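About Lovbridge Home Care Services

Who We Are

Lovbridge Home Care Services provides household support to older residents and to families recovering from illness or injury. The organization was established in Pickering by Dennis Dunmore, a former hospital discharge planner, and now serves 40 households in Pickering and Stestach. Our work is confined to the home. We clean, cook, shop, launder and keep company, and we refer all medical matters to licensed providers. 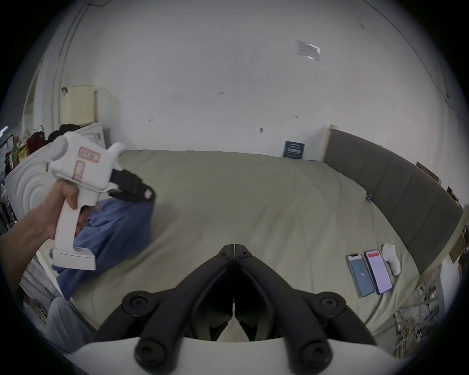
Our Staff

Lovbridge employs 27 home aides, all of whom are paid for travel time as well as hours worked. New aides complete 16 hours of classroom instruction and then accompany a senior aide until both agree that the training period is finished. Every household is assigned a regular aide and one alternate. Clients meet both before service begins, and a change of aide may be requested at any time by calling the office.

Supervisors visit each home every September to review the care plan with the client and, where the client wishes, with a family member. Plans may be revised sooner after a hospital stay or a change in living arrangements.

How Service Is Arranged

An initial visit is free of charge and takes place in the client's home, normally in the morning. A written plan follows, setting out the tasks, the days of service and the hourly rate. There is no minimum term. Sunday visits are available for meal preparation and companionship only.
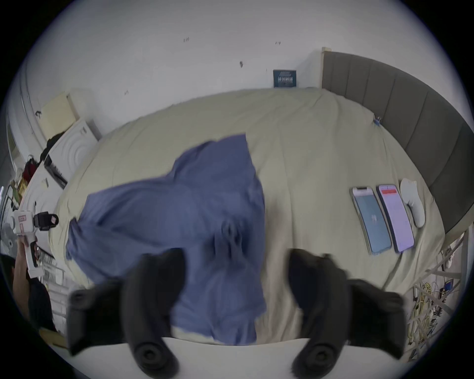
Households on a limited income may apply to the Vinonico Fund, which is administered by our office and meets part of the hourly rate for up to one year. The fund makes grants of up to 2,000 dollars per household. Application forms are sent by mail on request – we do not accept applications by telephone.

Standards in the Home

Our aides are guests in the homes they serve. They use the client's own supplies, follow the client's habits and do not rearrange rooms without permission.

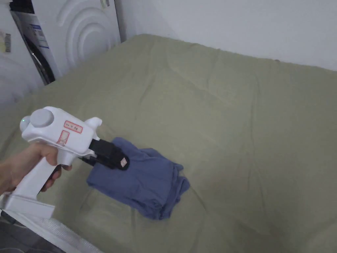 Laundry is the service most often requested, and the one on which clients hold the firmest views. Aides therefore record each household's preferences on the first visit, including water temperature, detergent, and whether clothes are to be hung or folded. Labels are checked before washing, and even a small one with red printing, like the pair on the side of the white housing, should be easy to read at arm's length in a well-lit room. Where a care label has faded, the aide asks the client before proceeding. Garments needing repair are set aside and are mended only with the client's consent.

Contact

The office in Pickering is open on weekdays. Messages left after hours are returned the next working day. Residents of Stestach may also ask for a visit from our outreach supervisor – please state any stairs or pets when calling.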